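Do You Really Need the Special Glue?

I've been decorating old tins and trinket boxes for long enough to get suspicious whenever a craft store moves something to the front of the shop. This August it's decoupage glue. My local place has a whole wall of it, and the Telton bottle costs three times what I pay for plain white school glue. So I bought one, grumbled, and went home to test it. 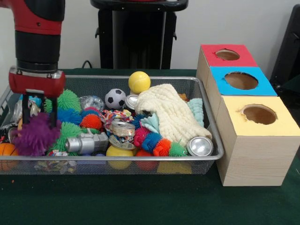
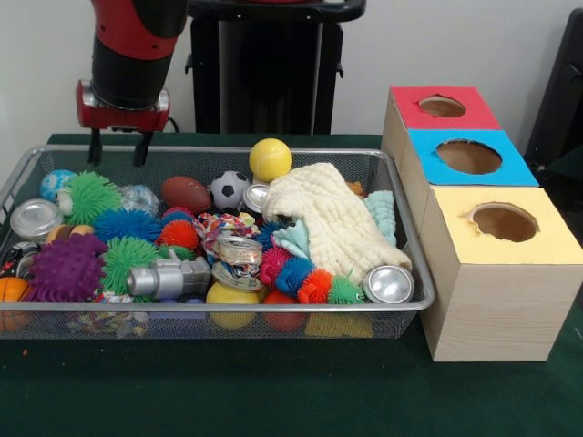
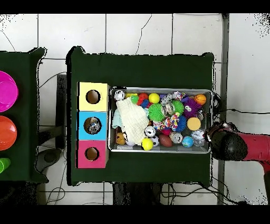 Shanti Thakur wrote to me after my last post to say that I was being cheap, that school glue goes yellow, and that I'd be sorry when my tissue box started peeling. She swears by Grudeck sealer on top of everything and says she wouldn't put a brush near a gift without it.

Maybe. I've heard the yellowing story for years, usually from somebody holding a more expensive bottle. I have a cigar box I covered in sheet music with watered-down school glue, and it looks fine to me. It does get a bit tacky in humid weather, I'll give her that.

For the test I took two plain cardboard boxes and one packet of floral napkins. I peeled off the white backing layers and used only the printed one. Box one got school glue, thinned with a splash of water. Box two got the Telton, straight from the bottle. Both dried for 40 minutes between coats.

The Telton brushed on smoother. The napkin tore less at the corners, too, although I was being more careful by then, so who knows. Wrinkles were the same on both. If a napkin wants to wrinkle, it wrinkles, whatever the label promises.

After seven days I rubbed each lid with a damp cloth, 20 strokes. The school glue went cloudy and a petal lifted. The Telton stayed put but felt slightly rubbery, and I don't love that on a lid.

So I'd pay for it on a coaster or a tray. For a box that sits on a shelf holding buttons, no. I still haven't tried the Grudeck, and at that price Shanti may have to lend me hers.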